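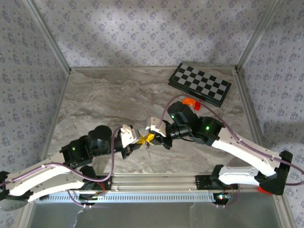 Features > Technology > Software

The awkward half-second

Passing something small from one hand to the other is a thing I do all day without noticing. Keys, pens, the last biscuit. I spent most of an April afternoon at Grurkis watching two robot arms try to do the same, and I came home and stared at my own hands over the washing up like a person who'd had too much cheese before bed.

Grurkis has its workshop in Mollholm, up a flight of stairs that smells of toast, and it makes software. The arms are there so the software has something to push about. What the eight people who work here care about is a program called Drellness, which decides when one arm should let go of a thing and the other should hang on to it. I thought that sounded like an afternoon's typing. Krisztina Katona, who wrote the first version, was very kind about this.

"Everyone thinks it's the grabbing," she told me. "Grabbing's fine! It's the bit where both of them have hold of it."

For that short spell, you see, the two arms are joined together through whatever they're holding. If the left one is a couple of millimetres out in its idea of where it is, and the right one is a couple of millimetres out the other way, they start pulling against each other, and neither knows the other is to blame. Each thinks it is simply late getting to where it was told to go, so it tries harder. I have moved a sofa with my brother and I know exactly how this goes.

The early Drellness handled it with a timer. Close right, wait, open left. It worked nicely on stiff things and badly on anything with a bit of give, because a soft object squashes and the fingers end up somewhere the plan hadn't allowed for. So Krisztina threw the timer out (she did keep the file, she says, out of sentiment) and now the program watches how far each motor has fallen behind its orders. When the pair of them are lagging in opposite directions, that's a tug of war, and Drellness tells one arm to go slack. It doesn't leave. It just stops arguing until the other has a decent grip.

Which arm gives way? I asked this three times in different words, as it seemed to me the whole question. The answer is whichever one is giving the thing away, unless it's the only one with a good hold, and working out who has a good hold is where Begoñe Sepúlveda comes in. Begoñe does the perception side. Her trouble is that the moment you most want to see the object is the moment there are two sets of fingers round it.

"I get a few yellow pixels and a lot of gripper," she said, cheerfully enough.

Her way round it is to stop looking quite so hard. The software makes up its mind about the object's shape and pose beforehand, while there's still a good view, then carries that belief along with the hand and only changes it if the picture disagrees strongly. She'd tried trusting every new picture and the poor thing changed its mind constantly, jittering like me in a car park.

They've logged 2,646 handovers with the current version, and 2,329 went through without a person stepping in. Begoñe has gone through the rest herself, and 178 of those she puts down to the belief about the object being wrong before the arms had even met. That cheered her up no end, as it's her half of the code and she can do something about it. Krisztina looked less thrilled about the remainder.

I was allowed to change one setting, the amount of lag the program puts up with before it goes slack. I turned it right down. The arms became terribly polite, each giving way at the slightest touch, and the object ended up on the floor of the workspace while both of them waited. Then we tried it high and I was asked, quite quickly, to put it back.

Next on the list is a slower job, getting the program to choose the meeting place for itself. At present a person picks a spot in the middle that both arms can reach without their elbows getting silly. Echeverri, the small firm that shares the code with them, wants it for sorting odd bits into trays, where the middle may well be full of trays. Krisztina has a planner half written. It favours places where both arms have room to back out, and it takes far too long to think, so she was off to find out why as I put my coat on.

Comments (3)

tolly_m: The sofa comparison is spot on. Ours is still on the landing.

Wrenfield: Does it know if the second arm has missed altogether? Lag would look the same as holding nothing, wouldn't it?

pipandco: @Wrenfield I'd guess holding nothing means hardly any lag, so that's the easy case. Half holding it is the nasty one. More of this sort of thing please!

Contact us | © All rights reserved | Back to top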